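How should we mark out and clear a floor for mopping demonstrations? (shared room, hand-held gripper and wrist markers)

Asked in: Robots and Automation > Good practice
Asked 23rd March

We record floor cleaning tasks in a room that other people also use as an office. One person mops with a flat mop, either by hand with marker cubes on the wrists or with a hand-held gripper clamped on the handle. The recordings go to the group in Bostcombe that trains the mopping policy.

Our written rules are half a page long and were done for tabletop work. They say "keep the work area tidy" and "stay inside the tape". For a table that was enough. For a floor it isn't, as the person doing the task is walking on the work area, and so is anyone who gets up from a desk. Typical moment with the gripper:
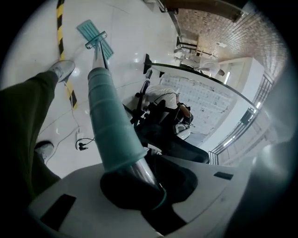
Bostcombe wants the cables dealt with before anything else, and the tape can wait. Their message said a mop head that catches a lead will pull whatever is on the other end of it, and that they throw out any episode where the operator steps over a cable, so there is no point recording more until it's fixed. I don't disagree, but I have to write the rule so that people on both shifts read it the same way.

What I'd like to know:

1. Is there a standard that covers this, or is it all house rules?
2. Should people who are sitting and working in the room be moved out, or is it fine if they stay put?
3. What do you do about water? We use a damp pad, no bucket.
4. Does striped tape on the floor mean "keep out" or "work inside here"? We have had both answers from our own staff.

We have 305 episodes so far and I would like to keep as many as possible. They are short, none over 90 seconds.

3 answers

Answer 1 (accepted)

I wrote the floor rules for our site, so I'll go through your points in order.

Standards. The robot safety standards are mostly about the machine and the people near it. When a person is holding the gripper and nothing is powered to move by itself, you are really in ordinary workplace safety: slips, trips, electrical leads. Use whatever your provincial or state rules say about those and put a house rule on top for the recording side. Once a robot does the mopping in the same room you need a proper risk assessment, and the half page won't do. Don't stretch it to cover that.

People in the room. They can stay if they are outside the mopping area and know recording is on. Ours have to keep feet and chair casters off the floor being mopped. If someone has to cross, they say so, the operator stops, and the episode is ended and marked. Don't carry on and hope it can be trimmed. Also get written consent from anybody who might be in view, including the ones at the desks. People forget that part.

Water. Wring the pad out until it doesn't drip. Glossy tile is the worst floor for this, and you can't always tell a damp patch from a reflection of the ceiling lights. We check by hand with a dry cloth. Power strips and adapters come off the floor completely. Ours are screwed to the underside of the desks now. A cable cover is fine for a dry walkway but I wouldn't run a damp mop over one.

Tape. Pick one meaning and write it on the wall. In most workplaces yellow and black stripes mean a hazard, so using them for "work inside here" confuses visitors. We use plain white for the work boundary and keep the striped tape for edges you shouldn't go over. Press it down well. Lifted tape catches the pad, and the operator will start steering around it without noticing, and then that is in your data.

Here is the check we do before each session. Copy it if you like.

- Leads, adapters and power strips up off the floor
- Stands and tripods outside the boundary, feet included
- Loose cloths picked up, floor swept
- Closed shoes with a grip sole, laces tied
- Marker cubes tight and not turning on the wrist
- Mop handle joint checked
- Everyone in the room told

For scale, our mopping set is a bit over 2000 episodes and we rejected most of the first week of it over cables and people walking through.

For the wrist marker sessions add one more rule, about where the operator looks. They should be able to see their own lead foot and the mop head together. If they can't, they are reaching too far.

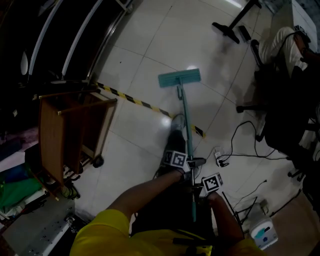 Mopping with marker cubes on both arms, head-height view

As for your existing episodes, don't delete them. Tag the ones with cables in the work area and let the training people decide. Some groups want a cluttered floor in the set, they just need to know which ones they are.

Comment: We did the tagging afterwards and it took longer than recording. Do it at the time, on the log sheet.

Comment: Agree on the white tape. Ours is from Muvivik and it comes off tile without leaving glue, though it doesn't like being mopped every day.

Answer 2

Just use a dry mop. The arms are doing the same thing and you get rid of the slip problem. Tape any cables you can't move.

Comment: It isn't the same. A damp pad drags more and people push differently. If the robot will be mopping damp, record damp.

Comment: Fair enough. I was thinking of dusting.

Answer 3 (Auður Þorgeirsson)

I would add limits on the operator. Mopping looks like light work, but with a gripper clamped on the end of the handle the weight is in the wrong place and your wrist has to hold it. We change operators after 22 episodes and they do something at a table for a while. The ones who said they didn't need the change were the ones with sore forearms by April last year.

Make sure the handle can't slide in the clamp either. We had a Peng mop with a smooth metal handle and it crept down a little on every stroke. A rubber sleeve fixed that. Write the clamp position down, or mark it with a pen, so both shifts use the same one.

And decide where the used pads go. Ours used to get dropped on the floor by the door, and somebody always trod on them. There's a lidded Wastico bin for them now and it gets emptied at shift change.

On question 4, I don't much mind which colour you pick. Change it on all the floors on the same day, though. We did one room at a time and had two systems in the building for most of a month.

Related questions

Consent forms for people in the background of recordings
Marker cube keeps rotating on the forearm, what strap do you use?
Floor tape that survives wet cleaning
How long should an operator hold a gripper before a break?
Do I need a risk assessment for hand-held data collection?
Rejecting episodes: who decides, operator or reviewer?

Contact the moderators | Posting rules | Copyright remains with the authors of each post | Back to top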